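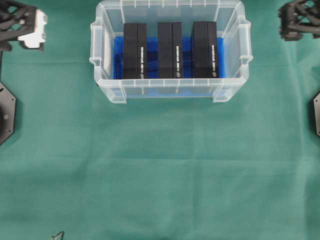

We're after a few patient people to come and help us find out why our packing robot keeps dropping things. If you live near Venham or can get here on the Brinton bus, read on!

I run the small test bench at Jarkeo, and since May I've had a fault I can't pin down. The job itself is dull enough: lift black boxes out of a clear plastic bin, put them down on a green cloth, put them back again. We ran it 1105 times over the summer and 73 of those ended with a dropped box. Fine, that happens. What bothers me more is that on a handful of runs the left arm carried on closing after the stop button had been pressed (only for a moment, but a moment is plenty if your thumb is in there). Everyone still has all their fingers, and I'd like to keep it that way.

So the arms now run at a crawl, there's a screen between you and them, and a second stop button that cuts the power outright. I've tested that one 62 times myself and it has worked every time.

**What you'd be doing**

- Loading the bin between runs, with the arms switched off
- Watching, and pressing stop when I ask you to, or whenever you feel like it
- Writing down what you saw in your own words, however daft it sounds

You don't need to know a thing about robots. Good eyesight (glasses are fine) and being over 18 will do, and please tell me if you have a pacemaker or any other implant so we can talk it through first. No loose sleeves or lanyards, please!

Sessions last three hours with a proper tea break, and we'd like each person for four of them, starting in September 2018. You'll get £200 for the set, plus bus fares. If you want to stop halfway, you'll be paid for the sessions you've done and I won't pester you for a reason.

To put your name down, ring the Jarkeo front desk or drop a note in at the Subramaniam Building in Venham, marked "bench test". Mornings or afternoons, just say which suits you.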